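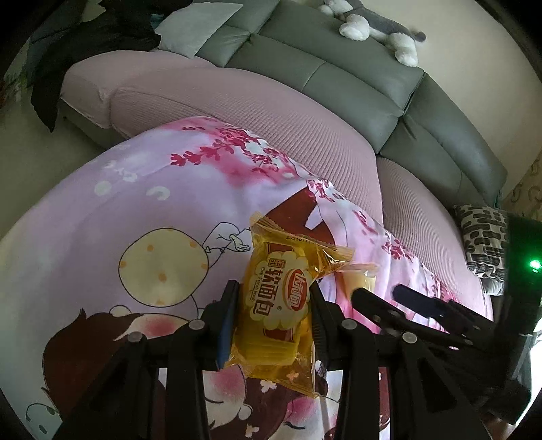 12 de outubro de 2024

Caderno da bancada, garra manual preta

Tempo de leitura: 4 minutos

Retomo as anotações da garra depois de umas semanas em que só rabisquei em papel solto, e peço desde já paciência a quem for ler, que isto vai sair comprido. Fico sempre contente de voltar a ela, confesso. É uma ferramenta simpática, perdoa muita coisa, e quando está bem regulada dá gosto sentir os dois dedos fecharem por igual.

Comecei pelas articulações. Passei pano seco em todos os pinos, um a um, e só depois procurei folga, com a garra presa na morsa pequena (a de mordentes de borracha, por favor, a outra marca o plástico). Empurra-se o dedo para o lado, com calma, e ouve-se. O pino de baixo do lado esquerdo dava um estalinho seco que eu já conhecia desde janeiro e que vinha fingindo não ouvir. Desmontei, troquei a arruela por uma das finas, da gaveta Aasen, e remontei sem apertar até o fim. Da primeira vez apertei demais e o braço ficou preguiçoso para abrir. Voltei um oitavo de volta e ficou ótimo. Quem pegar depois de mim, não aperte!

A almofada azul do dedo esquerdo levou limpeza com pano úmido e ficou secando enquanto eu tomava café. Nada de álcool ali, que resseca a borracha. Do outro lado, na superfície estriada, o problema é sempre o mesmo: fiapo. Manta, malha, capa de sofá, tudo solta pelo, e o pelo vai morar nas ranhuras. Uma escova de dentes velha resolve em dois minutos, escovando no sentido das ranhuras. Já tentei ar comprimido e só consegui espalhar fiapo pela bancada inteira, inclusive dentro da minha xícara.

Depois a regulagem do fechamento, que é a parte que me toma a tarde. Para pão embalado continuo achando que o melhor é pegar a embalagem em pé, com os dedos nas laterais e o rótulo virado para a frente, e parar de fechar assim que o plástico começa a ceder. O pãozinho macio engana: o saquinho tem ar, a gente sente resistência, acha que já pegou o pão e ainda está só espremendo ar. Em compensação, se aperta mais um tiquinho, amassa. Ficou anotado o batente na marca 3, que é onde me dei bem. Na marca 5 o curso sobra e a pessoa acaba apertando por ansiedade, falo por mim.

Fiz 10 pegadas seguidas na bancada com a marca 3, com um pãozinho de outra remessa, e deixei cair um. A queda foi culpa minha, peguei pela ponta serrilhada, que dobra e não segura peso nenhum. Pegar pelo corpo, sempre pelo corpo. Superfície mole embaixo também atrapalha mais do que eu imaginava: em cima de manta a embalagem afunda um pouco, os dedos chegam baixo demais e levam o tecido junto. O jeito é encostar de leve, subir um nadinha e só então fechar. Parece frescura, mas depois de algumas vezes a mão faz sozinha.

Eletrônica: a luzinha verde da caixa lateral acende firme, sem piscar. Bateria em 80 por cento quando comecei, e não me dei ao trabalho de carregar. Conferi o parafuso de fixação da caixa, estava bom. O cabo eu prendi de novo com fita de tecido, mais para trás, longe dos braços, porque na posição antiga ele roçava quando a garra abria tudo. Se alguém tiver presilha decente, aceito de coração, a fita é remendo.

Ainda por fazer:

Pedir arruelas finas à Clumano, só restam duas na gaveta.
Marcar com caneta branca a posição do batente, que o risco antigo está quase sumindo.
Experimentar a almofada mais grossa que veio na caixa da Pustora, primeiro num dedo só. Tenho cá minhas dúvidas, acho que vai roubar abertura.
Devolver a chave pequena ao painel (está no meu jaleco, desculpem).

Sobre lubrificante, já que sempre me perguntam no corredor: nos pinos, nenhum. Experimentei uma gota de óleo fino há tempos e o resultado foi uma pasta cinzenta de óleo com fiapo que levei uma manhã inteira para tirar. Seco e limpo trabalha melhor. Se ranger, é sujeira ou aperto, e aí o remédio é abrir e olhar.

Deixei a garra guardada aberta, com os dedos sem encostar um no outro, para não marcar a borracha.

Anotações recentes

Troca da correia na esteira Clarnden
Almofadas Pustora: medidas e espessuras
Como organizamos a gaveta Aasen
Folga nos pinos, primeira tentativa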